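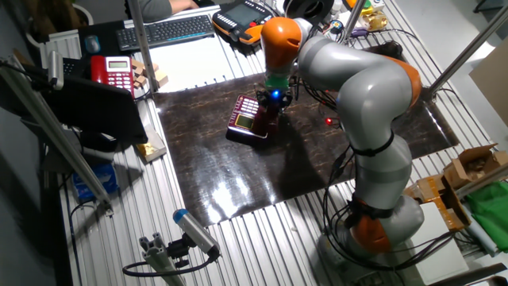
Ticket 98: Crackle and dropped audio on red desk phones, front counter and back office

Last updated: March, 4:40 p.m.
Print this page | E-mail this page

Opened by: Petrică Ene, Văduva
Assigned to: Zoltán Medve, Vadex phone support
Equipment: two Udia corded desk phones, one maroon, one bright red
Status: Closed, parts on order

Reported problem

The maroon phone crackles on every call. It is worse when the person talking moves around. Twice this morning the caller could not hear us at all, and then the sound came back without anyone touching the buttons. The clock on the display also goes back to 12:00 when the phone is unplugged, and it didn't do that last year. The bright red phone was fine until we swapped them over to test, and now that one has some noise too, but less. We need at least one phone we can trust at the counter by tomorrow.

Petrică

First reply, 9:15 a.m.

Thanks. A few things to check before I come over. Please write down what you find even if it seems to make no difference.

1. Unplug the wall cord from the phone and push it back in until it clicks. Do the same at the wall.
2. Take out any splitter or filter and plug the phone straight into the wall.
3. Make a call and leave the handset perfectly still on a table for a minute. Listen on speaker if the phone has it, then on the handset.
4. While still on the call, move the coiled cord near the handset end, then near the base end. Note which end makes the noise.
5. Tell me which wall jack each phone was on when it was noisy.

Do not open either base. There is nothing inside that needs setting.

Reply from site, 10:05 a.m.

Done. Wall cord was clicked in already. There was a splitter on jack 2 and I took it out. With the handset still, the maroon phone is nearly clean. Moving the cord at the handset end makes the crackle. Moving it at the base end does nothing I can hear. No speaker on either phone that I can find.

The maroon phone was on jack 1 when it was noisy. When we swapped, the bright red one went on jack 1 and the maroon one on jack 2. The maroon one stayed noisy on jack 2.

Petrică

Notes, 10:30 a.m.

There are two faults here and they got mixed together when the phones were swapped.

The loud crackle follows the maroon phone from jack to jack, and it changes when the handset end of the cord is moved. That puts it in the coiled cord or in the handset socket. The light noise on the bright red phone only showed up on jack 1, so that one is probably in the wall.

The clock is a separate question. These sets keep time from a backup battery when they are off the line. If the clock resets, the battery is flat. It has no effect on sound and I have told Petrică to leave it until the rest is fixed.

Brought both phones over to the bench at 11 a.m. with a line simulator and a known good cord from the Plerkau box.

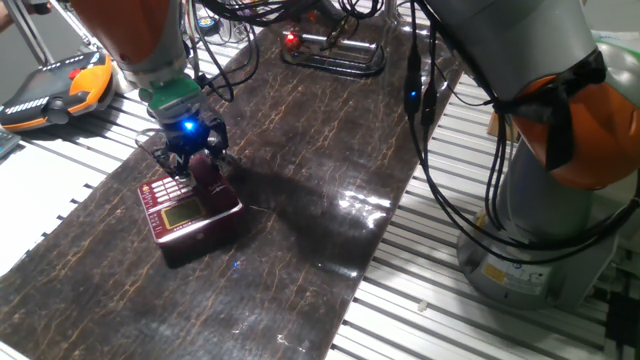 Bench check, base and keypad

Ran the base first, with the known good cord and a known good handset. Dial tone clear. Pressed each key in turn and listened for the tone. All keys worked on the first press except the 7, which needed a firmer push than its neighbors. I went over it with a cotton swab and a little alcohol around the edge of the key and it improved. Not worth replacing the keypad for.

Left a test call open for 11 minutes. No crackle and no dropout. Lifted the base, set it down, and turned it around on the bench a few times with the call still up. Clean all the way through.

Hook switch next. Pressed and released it 200 times with the counter running and got no missed pickups. The switch is not sticking - I mention it only since the last set I had from this office came in with a sticky one, and that turned out to be spilled coffee.

Result: base is good.

Then the bright red phone, same routine, with its own cord and handset. Everything passed. No noise at any point, whether the cord was moved or left alone. So that phone is good as a whole unit, and the noise Petrică heard on it came from jack 1.
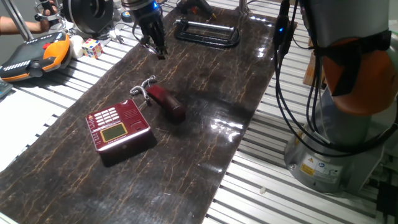 Handset and cord are where the loud crackle had to be, once the base had passed. I put the original parts back on the maroon phone and held each end of the cord in turn while listening to the tone. Same result as on site: noise at the handset end only. Then I put the known good cord on the original handset, and the noise went away completely. The original cord on the known good handset brought it back. That settles it as the cord. For ordering, note that the coiled cord on this phone is silver-gray and the handset is maroon, so the standard gray replacement will look right and there is no reason to wait for a color match. Petrică had asked about that.

Check the plug before you order a cord for one of these. The small handset plug and the wider wall plug are easy to mix up in the parts list, and the wall cord will not fit the handset. The length matters less. The standard one stretches far enough to reach across the counter with the base sitting at the back.

Battery, 1:50 p.m.

Swapped the backup battery in the maroon phone from the hatch underneath. Set the clock, unplugged the line, left it for half an hour, plugged it back in. Time was still right. Swapped the one in the bright red phone as well, as both phones were bought together and it would be the next call.

To set the clock after a battery change, leave the handset on the base. Some people try it with the handset off and the phone treats the keys as a number being dialed.

Back on site, 3:00 p.m.

Bright red phone installed at the front counter on jack 2, without the splitter. Test call in and test call out, both clean. Petrică made a third call from the counter and was happy with it.

Took the cover off jack 1. One of the two wires was barely held by its screw. Trimmed it, stripped a fresh end, and tightened it down. Plugged the maroon phone in there with the known good cord, which I am leaving with them for now. No noise on that jack any more.

The splitter has gone in the trash. It had been feeding an old answering machine that was taken out some time ago.

Follow-up question from site, 3:50 p.m.

Can we keep using the old cord as a spare if we are careful with it? It works when you don't move.

Petrică

Reply, 4:05 p.m.

No, please throw it out. Spares go in a drawer, and then somebody picks one up a year later and opens a new ticket with me. The new cord will come by mail in a padded envelope. When you have it, change it over and send mine back in the same envelope.

To change it: hang up, press the small tab on the plug at the handset, pull straight out, and do the same at the base. The new cord goes in either way around. Lift the handset and listen for a dial tone. If you hear one, you are done.

Closing notes

Cause 1: worn coiled cord on the maroon phone, handset end.
Cause 2: loose wire at jack 1.
Clock: flat backup battery, replaced in both phones.
Key 7 on the maroon phone cleaned. Watch it - if it gets stiff again, send me the phone.
Parts on order: one handset cord, standard length, gray.
Loaned: one handset cord from the Plerkau box, to be returned.

Zoltán Medve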